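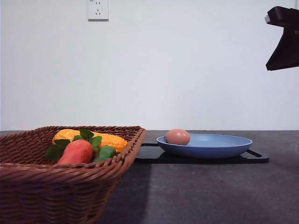

Monday, 6.40 in the evening. Fonudthorpe.

Last block of the egg set finished at ten past six. Logged and copied to both drives. Writing this before the bus so that I have the reasoning straight when I come to do the plots.

The question for this block was whether the policy trained on the reweighted data does any better when the near part of the view is taken up by something large. From the side camera the basket wins every time: it is close, it is woven, and it takes more pixels than the egg and the blue plate together. The old policy spent its first second or so drifting towards it. Kanaujia's weighting scheme scales the loss by estimated depth, so that errors on distant objects cost more. Simple idea, slightly awkward to tune.

Training set was 1117 demonstrations, all from the Cilitz arm, of which 408 have the basket somewhere in the side view. I kept the split from July so the numbers can be compared. Test block was 130 trials, same start pose for the gripper, high and to the right of the plate, with the egg and the vegetables put back by hand each time.

Result, in short: the drift is gone in all but 7 trials. I had expected it to shrink. I had not expected it to go so nearly altogether, and I do not trust it yet. Things to rule out tomorrow:

Contrast. The egg is pale and the tray is black. A policy could be finding the light blob on the dark board and ignoring depth completely. Repeat with the tray taken away and the plate straight on the worktop, which is dark grey, so the change is not as clean as I would like. A white board underneath would be a better control.

Shadow. There is a dark patch beside the basket and a lighter band to the right of it, and the egg has been on the same side of that boundary in every test trial. Move the lamp, or move the tray. Moving the lamp is less work.

Carrot. All 7 bad trials went towards the carrot end of the basket, never the corn. The carrot is reddish-orange, the egg is a pale brown, and the two are closer in hue than I would choose. Swap in the green pepper and run a short block.

Ruwan Roy rang at four about the Tullasham review and asked for one figure. I said he could have the drift plot but without the summary line — he will want to put "solved" on it, and I would have to take it off again. He also asked whether the weighting slows training. It does not, apart from the depth estimate, and that is computed once and stored.

Note on method, for the write-up: drift is measured as sideways travel of the gripper in the first second, before any descent. I changed the threshold once, in the pilot, and not after. Say so in the text.

Bus at 7.05. Left the arm parked with the brakes on and the log open on the second machine.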